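Ticket: Label printer skips every other label after the stockroom move
Product: Skavar desktop label printer, used with Brulari stock software
Site: Stinmont, parts stockroom
Raised by: Wenjie Wei
Priority: Normal
Status: Solved, left open for comments

First message

Hello all, and thank you in advance for your patience, as I do tend to go on a bit. We moved the label printer from the front office to the stockroom on Monday, and ever since then it has printed one good label, pushed out a blank one, printed another good one, and so on down the roll. The print itself is lovely and sharp. The barcodes scan first time. It's just that half of every roll is going in the bin, and I had a run of 141 labels to get through before the afternoon collection, so you can imagine my face.

They are the small white labels we put on the bags and boxes for moulded parts and little metal bits, and the same stock we've always bought.
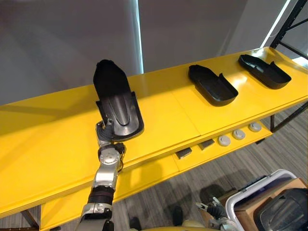

A black tray at the yellow shelf.

What I have tried so far, before bothering anybody:

Turned the printer off at the wall, counted to thirty, turned it on again. No change.
Took the roll out and put it back in, making sure it sat square between the guides. No change.
Tried a brand new roll from a sealed box. No change, and a few more wasted labels.
Swapped the USB lead for the one from the old desk. No change.

I also printed the printer's own test page by holding down the feed button, and that came out perfectly with no blanks at all. I printed it again because I didn't quite believe it. Perfect again, bless it.

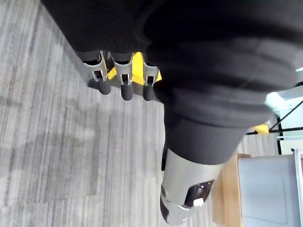
So my feeling is that the printer is fine and the computer is telling it something silly. The stockroom computer is not the one it used to be plugged into. I did install the driver myself, from the link on the intranet, and I accepted whatever it offered me, which may turn out to be a confession.

Reply from the help desk, 10.40

Hello Wenjie, what a nicely laid out ticket, thank you. The test page was a very good thing to try. It uses the settings kept inside the printer and ignores the ones on the computer, so I think you're right about where to look. Could you open the printer preferences on the stockroom computer and tell me the label height, the gap, and what it says next to "Media type"?

Reply from Wenjie, 11.15

I've found them! Sorry for the wait, I was called away to sign for a delivery and then got talking. The height says 90 mm. The gap says 3 mm. Media type says "Labels with gaps". I then went and held a ruler against a label, and it is 49 mm from top to bottom. That can't be right, can it? I'd have changed it there and then, but I thought I had better ask in case the Brulari template needs to match.

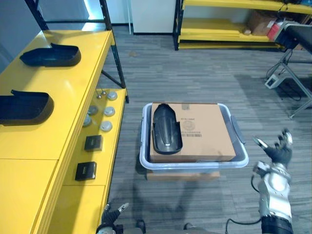
Steps that fixed it

1. Close Brulari completely, including the little icon by the clock. If it's left running it holds on to the old size.
2. In the printer preferences, change the label height to 49 mm. Leave the gap and the media type alone.
3. Press Apply, then OK. (I pressed only OK the first time and had to go round again.)
4. With the roll loaded and the lid shut, run "Calibrate media" from the Tools tab. It will feed a few blank labels while it measures, so don't panic as I did.
5. Open Brulari, go to Templates, and check that the page size there says 49 mm as well. Mine still had the old figure, so I changed it and saved.
6. Print five labels as a trial.

Reply from Wenjie, 14.20

Five labels, no blanks! I then did the whole batch and it went through like a dream, and the collection went off on time with everything labelled.

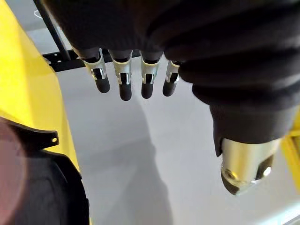
There is one small thing left over, if you don't mind me adding it here instead of opening a second ticket. The Fan office upstairs have the same model and are due to change computers too, and they have just taken in 3,000 labels of this size. Would it be possible to correct the default in the driver on the intranet before they do it? I'm happy to go up and sit with them, but it would be kinder all round if the right figure were there to begin with.

Reply from the help desk, 15.05

Glad to hear it. I've passed the driver default to the packaging team and put a note beside the download link for now. If Fan get there before we do, please send them the steps above. I'll keep this one open until the new version is up.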